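Cellard Music and Video: frequently asked questions

Last updated January 19, 2023

When will Cellard be available in Australia?

Cellard opened to Australian customers in August. You can sign up on the web or through the app on a phone, tablet or television. New Zealand accounts are handled separately and can't be moved across yet.

Do I need a new account if I already use Prisell?

No. Sign in with your Prisell email address and password and your library will be there. Playlists are copied over the first time you sign in. A large library can take a few hours to appear, and you can keep listening while it loads.

How much does it cost?

There are two plans, Single and Household. Prices are shown in Australian dollars with GST included, and you'll see the full amount before you enter a card number. If you pay through an app store, the store sets the billing date and handles any refund. 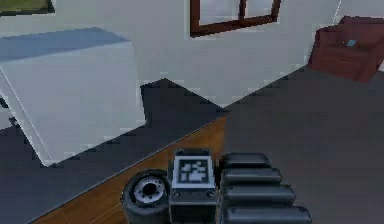 White cabinet on a dark rug, with the window behind. Computer render.

How many people can share a Household plan?

Up to 6 people, all living at the same address. Each person gets their own profile, favourites and viewing history. The plan organiser can add or remove people under Settings, then Household.

How many devices can play at once?

Two on a Single plan and four on a Household plan. If you go over the limit, the newest device shows a message and you can choose which of the others to stop. Downloads played offline don't count.

Why is some of the catalogue missing?

Rights are sold country by country. At the moment 94 per cent of the music listed in the overseas catalogue can be played here, but the share for films is lower. Titles we don't have rights to are greyed out in your library. They aren't deleted, and they'll work again if the rights change.

Will streaming count towards my data allowance?

Yes, unless your internet provider says otherwise. Dinlow broadband customers on an unlimited plan have nothing to worry about. On mobile, an hour of music at the standard setting uses roughly 70 MB. You can turn off mobile streaming altogether under Settings, then Data.

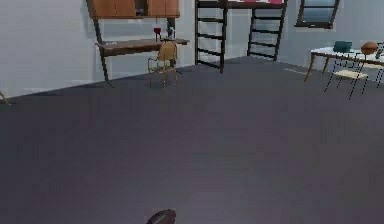

Grey floor and wall desk with brown top. Computer render.

Can I upload my own music?

Yes. Use the Mirzaei uploader, a free program for Windows and Mac. It checks your files against the catalogue and only uploads the ones it can't match. Copy-protected files are skipped and listed in a report at the end.

What happens to my uploads if I cancel?

We keep them for 4 months after your last paid day. You can download them at any time in that period from the website, but not from the app. After that they are removed and can't be recovered.

Can I use my account while travelling?

Downloads will play anywhere. Streaming works in countries where Cellard is sold, and you'll see the local catalogue while you're there.

How do I cancel?

Go to Settings, then Plan, then Cancel. Your plan stays active until the end of the period you've paid for. If you signed up through an app store, cancel there instead.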